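Tornus hand grippers, a month in
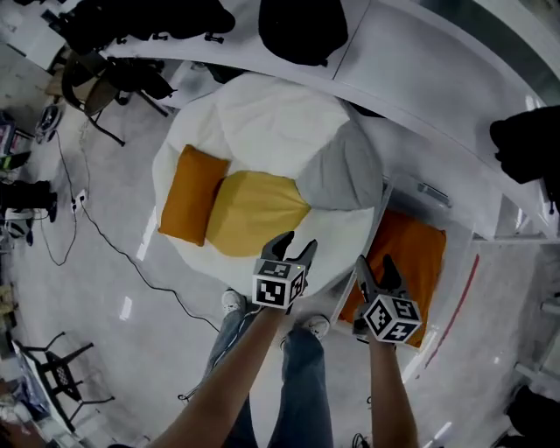
Bought the pair in October for collecting demos, cushion tidying mostly. No arm needed, you just hold them and do the job, policy learns from the recordings. Setup quick. Light enough for a full afternoon, wrists fine. Two dark grey fingers on each, good reach, and they cope with soft stuff better than our old Goria set, which slipped on anything padded. The marker cubes are the weak point for me. White with black patterns, and if you reach right across yourself, left arm over the bean bag say, you have to think about which faces the tracking can still see. Shiny floor probaly doesn't help either, all those ceiling lights in it.

Numbers from our first proper batch: 400 cushion demos planned, 82 thrown out for lost tracking. Second batch, slower hands, 40 thrown out. So it's partly us.

Gripes. Trigger a bit stiff. Manual is thin, calibration page is plain wrong, ask Stetden for the newer one. Little green light on the cube too small to check mid task.

Would I buy again, yes. Get spare fingertips at the same time, delivery on thier own takes ages.

Umut Toprak

3 comments · 11 shares
Contact | © Ristić Reviews | Back to top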